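Regional Craft Deserves a Place in Public Purchasing

When a town replaces the dishes in its senior center, the order usually goes to whichever catalog offers the lowest unit price. The practice is lawful and easy to audit. In the view of the Gallelwood Council for Local Trades, it is also shortsighted, and the county should revise it before the next purchasing cycle opens in June.

The present rules award points for price and delivery time only. A pottery with 9 employees cannot match an importer on either measure. It can repair, replace and match pieces for years after the first sale, and those services carry no weight in the scoring. The Lenihan library cafe bought 200 bowls under the standard contract. When the pattern was withdrawn, the cafe could not replace its broken pieces and ended by buying a second full set.
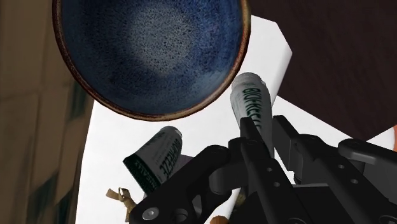 A bowl with a speckled blue glaze and a reddish-brown rim.

Opponents of reform raise a fair concern. Preference for local makers can become a favor to friends, and taxpayers are right to be wary of it. The Council does not ask for a closed list. It asks that the cost of replacement over 18 months be counted in every bid, and that orders under 300 pieces be open to small workshops without the bonding requirement that now keeps them out.

Herkitz adopted a similar rule for furniture. Bouchra Naciri, who manages purchasing there, told the Council that the paperwork grew by one page and that several of the winning bids still came from large suppliers. The smaller firms won where they had a good case, mostly on chairs and shelving that needed regular repair.

There is a further point, harder to put in a table. The kiln works at Skavum once trained apprentices from every town in the county, and the last of those positions went unfilled for want of steady orders. Public contracts alone will not bring that training back - but they could give a workshop enough certainty to take on one more person. The county board should place the amendment on its agenda and invite written comment from buyers and makers alike.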